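# The year I tried to sit properly

I have been a bad sitter all my life. At school I hooked one foot under my bottom and stayed there until it went numb. At university I wrote whole essays lying on the floor with my chin on a cushion. So when I started working from home, at a kitchen table that had been bought for looks, my back lasted until April and then it gave up.

It happened while I was reaching for the jam. There was a sort of click, low down on the left, and I stood there holding on to the worktop and breathing through my nose like somebody in labour. It took me ten minutes to get to the sofa and most of the afternoon to get off it again.

The physio was very kind about it. She asked what sort of chair I used and I described it (spindly, French-looking, from a junk shop) and she wrote something down and underlined it. Then she gave me a sheet of stretches and told me to go and buy something with a back that moved.

I had no idea what I was letting myself in for. Have you ever looked at office chairs? There are forums. There are people who own four of them and keep spreadsheets about seat foam. I meant to give it half an hour and came up for air at two in the morning with 50 tabs open, knowing the difference between a synchro tilt and a knee tilt and not knowing which one I wanted.
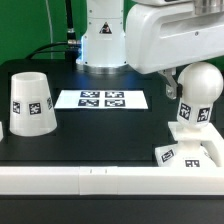 My first proper purchase was a Sitness stool, the wobbly kind, because I'd read that wobbling was good for you. The idea is that your stomach muscles are always working a tiny bit to keep you upright, and I'm sure that's true of people who have stomach muscles. I loved it for a fortnight! I bounced through phone calls, I swivelled about while the kettle boiled, I told everyone I met. Then I noticed I was resting my elbows on the table all day long to stop the wobble, and my neck began to ache as well as my back.

The stool went to my sister's house, where the children spin each other on it until somebody cries.

After that I went to a showroom, a real one, on a trading estate behind the ring road. I'd recommend this to anybody. You can read reviews for a month and learn less than you will from sitting down in a thing for twenty minutes with your shoes off. They let me bring my laptop and a flask and work there for the whole morning, moving along the row one chair at a time like Goldilocks with a deadline.

The cheapest was a Polodix at 124 pounds. I wanted very badly for it to be the one, and for the first hour it very nearly was. The seat was too long for me, though. I'm five foot two, and if I sat right back the front edge dug in behind my knees, and if I sat forward I might as well have been on the French one at home. Long seats are a curse on short people and I had gone my whole life without knowing it. All those trains! All those cinemas!

The most expensive was 2833 pounds, and I only sat in it because the man in the showroom had gone to make a phone call. It was wonderful, obviously. It was like being held by a very calm aunt. I got out of it quickly before I could start doing sums.
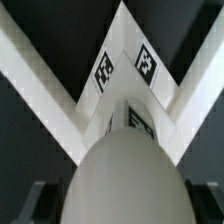 In the end it came down to two, and I went home to think. One was a Godberg, big and padded and slightly like something from the bridge of a ship. The other was a Hsieh, which was much plainer, with a mesh back and a seat that slid in and out so that it could be made short enough for me. My husband liked the Godberg. My husband is six foot one and wasn't going to be sitting in it.

I bought the Hsieh second-hand, from an office that was clearing out a floor. It came with somebody's initials on a sticker under the seat and one arm that drops a notch if you lean on it too hard. I've got used to that. It lives in the kitchen, where it looks dreadful, and the cat has the best of it after six o'clock.

Then of course I found out that the chair was only part of the trouble. I'd got the seat at the right height for the table and now my feet didn't reach the floor. The proper answer is a footrest, and I did look at footrests, but I've been using two old phone directories in a pillowcase and they do the job perfectly well. The laptop came up on a pile of cookery books so that I wasn't peering down at it, which meant buying a separate keyboard, and then the keyboard needed somewhere to go when we wanted to eat. We have supper quite late now.

The light was wrong too. I'd been sitting with the window behind me and craning to see past my own reflection, and I'd never once connected that with my shoulders. I turned the table round. It took five minutes and I could have done it years ago.

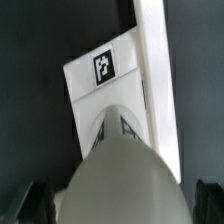

What the physio said when I went back, very pleased with myself, was that I still had to get up. She'd said so the first time, I think, only I'd been busy thinking about chairs. She wanted me on my feet every half hour, even if I only went as far as the back door. I tried an alarm on my phone and hated it so much I began switching it off in my sleep, more or less. A small glass of water works better for me. It's soon empty and I have to go and fill it, and then a bit later I have to get up again for the other reason.

I also walk more. Somebody told me to aim for 2000 steps before lunch, so I go round by the allotments and back past the bakery, and I try to get past the bakery without stopping. My record there is mixed.

The back is better. It grumbles when it's damp, and I can't do the hoovering and the ironing on the same day, which is a sorrow I'm bearing up under. I still catch myself with one foot tucked under me, usually at the end of the afternoon when I'm reading something long. The French chair is in the hall with coats on it. I sat on it last week to do up my boots and it's still the prettiest thing in the house – but I was up again in under a minute.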